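Home | Topics | Ask | Sign in
Filed under: Workshop & Small Production > Sorting

Red, green and yellow push buttons keep coming off our belt mixed together. The rep from Brakeo swears a second belt set crosswise at the end of the main one will fix it. I have my doubts. We run 200 switches a batch, and all I see is a second place for them to pile up. The layout he wants us to copy has the same green belts we have:
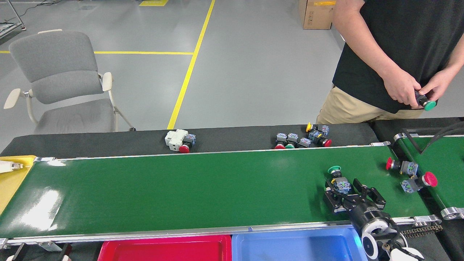
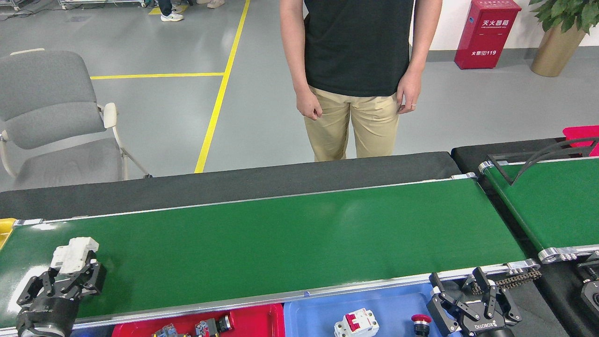
Has anyone made this pay off with a line this short? The exposed drive chain under the end bothers me too.

Letay Gidey
I'd be slow to sign. We put in a cross belt at Nanwood and it moved the pile 6 feet, that was all. The mixing started upstream, where parts got dumped in a heap. Spread them out first, one color at a time if you can stand it, then see if you still want his belt. And get a price on a chain guard before you talk about anything else. Ours was extra.

tefera_shop
Just use bins. Works fine for us

uvitport2
Bins are OK until somebody grabs the wrong one. I don't buy that the belt is useless, but I'd make the rep run a full 200 of your own switches on it, caps and contact blocks together, while you stand there. Caps roll. If he says no, you have your answer.

Tags: conveyor, push buttons, sorting, bins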